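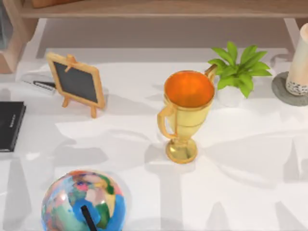

Comment un robot apprend à ranger une table
Le carnet des curieux — visite à l'atelier de Zatoritz, 22 septembre 2022

Si tu as déjà renversé un verre en voulant attraper le sel, tu sais qu'une table encombrée peut être un endroit assez compliqué. Pour toi, ça s'arrange vite : tu regardes, tu tends la main, et ton bras se débrouille presque sans te demander ton avis. Un robot, lui, doit tout apprendre, depuis « c'est quoi, un gobelet ? » jusqu'à « où est-ce que je mets mes doigts ? ». C'est ce que nous sommes allés voir à Zatoritz, dans un grand atelier qui ouvrait ses portes aux enfants, avec du sirop de framboise à l'entrée et des tabourets beaucoup trop hauts pour la plupart d'entre nous.

Une table qui n'existe pas

Kerstin Myklebust nous a fait asseoir devant un écran. Elle fabrique des tables, mais sans scie et sans marteau : elle les dessine dans l'ordinateur, avec tout ce qu'il y a dessus. Celle de notre visite est blanche. Au milieu, il y a une coupe dorée comme celles qu'on gagne aux tournois de foot, avec ses deux anses. Derrière, une petite plante verte dans un pot blanc. Il y a aussi un petit tableau noir sur ses pieds en bois, un livre noir, un gobelet blanc posé sur un dessous de verre, et une boule de toutes les couleurs qui ressemble à un globe.

Rien de tout cela ne pèse un gramme, puisque c'est une simulation. Une simulation, c'est un peu comme un jeu vidéo qui essaie de respecter les règles du vrai monde : les choses tombent, roulent, se cognent, et la lumière fait des ombres. Le robot peut s'y entraîner autant qu'il veut. S'il fait tomber la coupe, on appuie sur un bouton et elle revient à sa place (Kerstin aimerait bien avoir le même bouton dans sa cuisine).

Pourquoi une coupe et une boule ?

Parce qu'elles ne s'attrapent pas du tout de la même façon ! Fais l'essai chez toi. Prends une tasse par l'anse, puis une balle, puis un livre posé bien à plat. Tes doigts changent de forme chaque fois, et tu n'y penses même pas. Pour la coupe, le robot peut choisir une anse ou le bord du haut. Pour la boule, il doit serrer des deux côtés, assez pour qu'elle ne glisse pas. Le livre est le plus embêtant des trois : il est tout plat, et il faut trouver un bord où passer le bout de la pince.

Et puis il y a les voisins. Les feuilles de la plante arrivent tout près de l'anse arrière de la coupe. Si le robot passe par là sans faire attention, il risque d'emporter la plante avec lui. Il doit donc chercher un autre chemin, par l'avant ou par-dessus, comme toi quand tu contournes le chat endormi dans le couloir.

Même les ombres posent des questions. Sur une table blanche, une bande grise peut être une ombre, ou bien quelque chose de plat qui serait posé là. Toi, tu fais la différence parce que tu as vu des milliers d'ombres dans ta vie. Le robot doit en voir beaucoup, lui aussi, des douces, des longues, des penchées.

400 essais avant le goûter

Le programme qui s'entraîne sur ces tables s'appelle Raner. Cyrill Zwahlen, qui s'en occupe, l'a lancé devant nous à notre arrivée, et il a fait 400 essais avant l'heure du goûter. À chaque essai, on change un petit quelque chose : la coupe est un peu plus à gauche, la lumière vient d'ailleurs, la boule a tourné. Sinon, Raner apprendrait une seule table par cœur, et il serait perdu devant la tienne. C'est comme réciter une poésie sans la comprendre — ça marche très bien jusqu'au moment où la maîtresse change un mot.

Tes questions

Nous étions 13 enfants, et tout le monde voulait parler en même temps. Voici quelques questions que j'ai eu le temps de noter.

« Est-ce que Raner sait à quoi sert une coupe ? » Non, a répondu Cyrill. Il apprend où elle se trouve et comment la saisir. Il ne sait pas qu'on peut être fier d'en gagner une.

« Et après, il passe sur un vrai robot ? » Oui, mais doucement. Les vraies choses glissent, s'usent et se cassent, et le robot se trompe encore souvent les premiers jours.

« Est-ce qu'on peut dessiner sur le tableau noir ? » Kerstin a promis d'y réfléchir. Pour l'instant, il n'y a rien d'écrit dessus.

À toi de jouer

Pose cinq objets sur une table, pas trop fragiles, s'il te plaît. Un ami ferme les yeux et devient le robot. Tu le guides avec des mots seulement : « avance », « à droite », « ouvre la main », « serre ». Tu verras qu'il faut être drôlement précis ! Ensuite, échangez vos places, et déplacez les objets avant de recommencer.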